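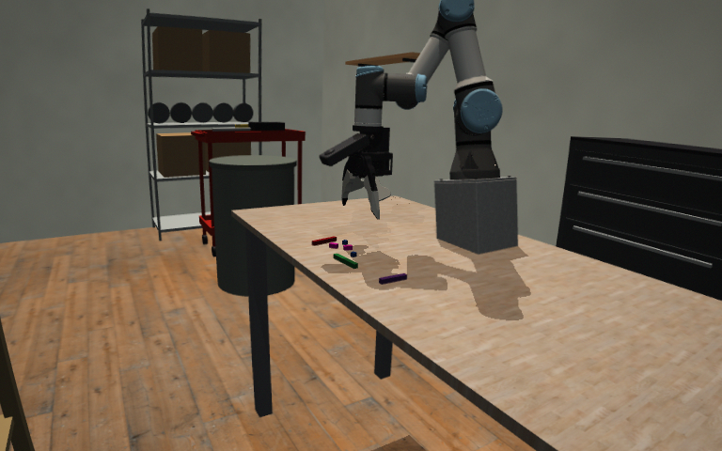 Ticket: Table clear task stalls after the first pick
Project: Zorkstead (sim side)
Status: open, workaround in place
Opened: May 2024

Okay, starting a proper log for this one because I keep explaining it in chat and then forgetting what I already tried.

What I'm after is dead simple on paper. Bars and blocks on the table, arm picks them up, arm puts them away. It's the toy version of the chore we all want done, which is clearing up the kitchen table after the kids or sweeping the odds and ends off a workbench before closing. If we can't do it with a handful of colored pieces in a simulated workshop, I don't see how we get to do it at Jurkberg with real parts and real dust.

What happens: the first piece goes fine, nearly always. Then the arm comes back, parks with the gripper open over the left end of the table and just stays there. No error, no collision flag. The planner says it's "selecting target" and keeps on selecting until the timeout hits at 30 seconds.

Things I tried, in the order I tried them:

Restarted the sim. Yeah, I know. No change.

Rolled the planner back to the Ferier build we had in December. Same stall, but it also dropped the piece on the first pick, so I rolled forward again.

Turned off shadows in the renderer. I had a real hunch about this one! The arm throws a big brown shadow over the wood right behind the green bar and the purple one, and I figured the dark purple was getting lost against it. Ran 10 episodes with shadows off. It picked the purple bar a little more often, but the stall was still there in most of them. So shadows aren't the whole story, though I'd like to come back to it.

Spread the pieces out by hand. Now this did something. With a good gap between every piece it cleared the whole table, start to finish, and I may have cheered out loud at my desk. Put them back close together and it's stuck again.

So it's the clutter. The magenta and dark blue blocks sit in a little huddle with the red bar up against them on one side and the green bar on the other, and the grasp checker wants room for both fingers on either side of whatever it's grabbing. In the huddle there often isn't any, so every candidate gets thrown out, and the selector asks for a fresh batch, and those get thrown out too. Round and round. It never thinks to go for the purple bar, which is sitting off by itself with all the room in the world, because the scoring prefers whatever's closest to the gripper. A four-year-old would grab the easy one first. Or just shove the pile with a hand and start pulling things out of it.

Workaround (in the Sheehan branch now): if the selector rejects 5 candidates in a row, skip that piece and move on to the next nearest. Ugly but it gets the bars off the table, and sometimes that opens up enough space to get at the blocks. I've had 13 clean runs with it so far and a few where it left two blocks touching and gave up. At least it gives up with a message now.

Reply to the question in the thread about whether this means "robots can't tidy up yet": kind of, yeah? Picking up one thing from a bare surface is pretty solid these days. It's the mess that gets us, and mess is sort of the whole point of a chore. I wouldn't let this thing near my own kitchen table. For a shop floor where parts arrive nicely spaced on a tray, I'd be a lot more relaxed – that's close to what worked when I spread things out.

Still to do:

Add a push move so it can break up a pile before picking. The side of a finger should be enough for pieces this small.

Change the scoring so free space counts for more than distance.

Rerun the shadow test once the stall is gone, with the purple bar placed in a few different spots.

Check the finger clearance value. I think somebody padded it way up for the old gripper and it never got put back. If that's all this was I'm going to be pretty annoyed, but I'll take it.

If anyone on Zorkstead sees the same stall with other objects, please add your log here and don't open a second ticket. Leaving this open until the push move is in.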